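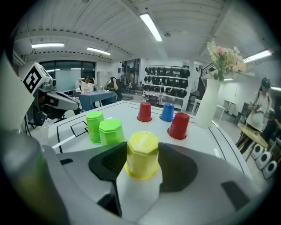
Figure 2. Upturned cups: two green, two red and one blue on the taped table, and one yellow on a gripper finger.

3.1 The cup layout

We love this task for how much it gets out of so little! Six plastic cups, a white table and some black tape, and already there are choices to make about color, spacing and which cup to reach for first. 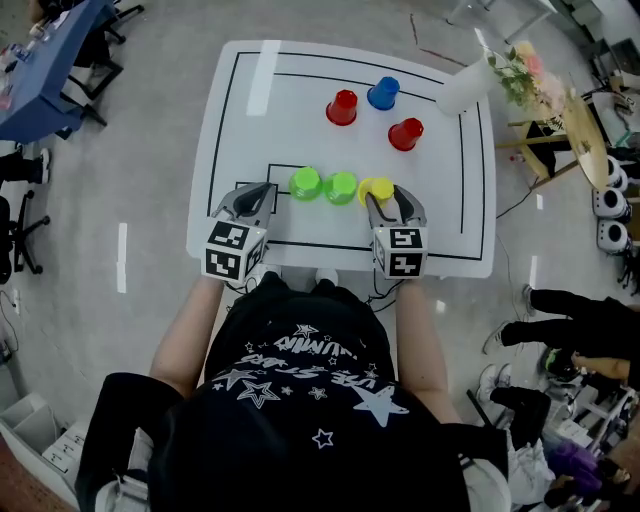 Amber Kuipers

The cups start upside down in every layout, so the base is what people see from above. Shape matters too. The green and yellow cups have flat facets, while the red and blue ones are round, and we find that mix a real pleasure to work with. In the Urholm set we wrote 80 layouts, each with its own cup order.
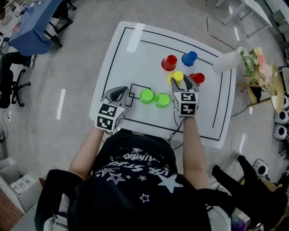

Figure 3. A seated layout, with the yellow cup between the open jaws.

Sitting down changes which cups hide behind others, an effect we return to in Section 4.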